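Wonley Knitwear brings hat production back to Zatville

News
Share this page
Print
Posted in Company news

18th October

Wonley Knitwear will start making hats in Zatville again next month, four years after the work was moved to an outside supplier. The first batch of 500 beanies will go on sale in November through the company's own shop in the town and through 30 independent stockists.

The hats will be knitted, linked and finished in the ground-floor workshop at Paterson Mill, where the company already makes scarves and blankets. Yarn will come from the spinning works at Vadville, which has supplied Wonley's scarf range since the company was set up.

Production has been made possible by the purchase of three second-hand circular knitting machines. They were bought from a closing factory in the spring and rebuilt over the summer with new needle beds and motors. Each machine knits a tube of fabric, and the tube is then cut, closed at the crown and pressed by hand. The company expects to finish 30 hats on a normal working day once all three machines are running.

Eleven people will work on hats. Seven are moving across from the scarf line and four are new posts, all based in Zatville. Two of the new posts are for trainees, who will spend their first year learning linking and hand finishing. Applications for the trainee places are open until the end of the month, and no previous experience in textiles is needed.

The new range

The autumn range has three styles. The Zatville is a close-fitting ribbed hat with no turn-up. The Paterson has a deep double cuff and is the heaviest of the three. The Vadville is a plain lightweight beanie meant for running and cycling, and is cut to fit under most helmets.

All three come in black, navy, oatmeal and moss green. The Paterson will also be sold in a dark red, which was the best-selling colour in the old range and the one that customers have asked for most often. There are two adult sizes. Children's sizes will follow next year if the first batches sell as planned.

The hats are made from lambswool, apart from the Vadville, which uses a blend of merino and nylon so that it can be machine washed. None of the styles has a lining. The label is sewn inside the cuff or hem and can be removed without damaging the knit.

Prices have been kept the same as those of the bought-in hats they replace. Remaining stock of the older range will be sold at a reduced price in the Zatville shop until it has gone, and will not be offered online.

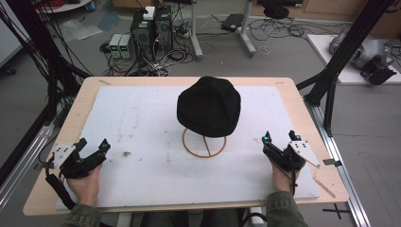 A black knitted beanie on a wire hat stand.

Testing and sizing

Sample hats were worn by 121 customers last winter. Each person was sent one hat and a short form, and was asked to wear the hat for at least six weeks. The most common complaint was that the cuff on the Paterson worked loose after washing. It has since been given a tighter rib and an extra row of stitching – a small change, but one that delayed the range by a season.

Customers also said that the larger size came up short over the ears. The length of that size has been increased in all three styles. The smaller size is unchanged.

Repairs

Hats bought from the new range can be returned to Paterson Mill for repair. Dropped stitches, small holes and loose crowns will be mended free of charge in the first two years. After that there will be a fixed fee, and customers will be told the cost before any work is done. Hats should be washed before they are sent in. The repair service already covers scarves and blankets, and the same form can be used for hats.

Notes to editors

Wonley Knitwear is a privately owned maker of knitted accessories and blankets, based at Paterson Mill, Zatville.

The Zatville shop is on the ground floor of the mill, next to the workshop. Part of the workshop can be seen from the shop through an inside window.

Shops wishing to stock the range should contact the trade desk at Paterson Mill. The minimum first order is 11 hats, in any mix of styles and colours.

Samples for review are available on loan from the press office. Please state the style and size needed, and allow a week for delivery.

Ends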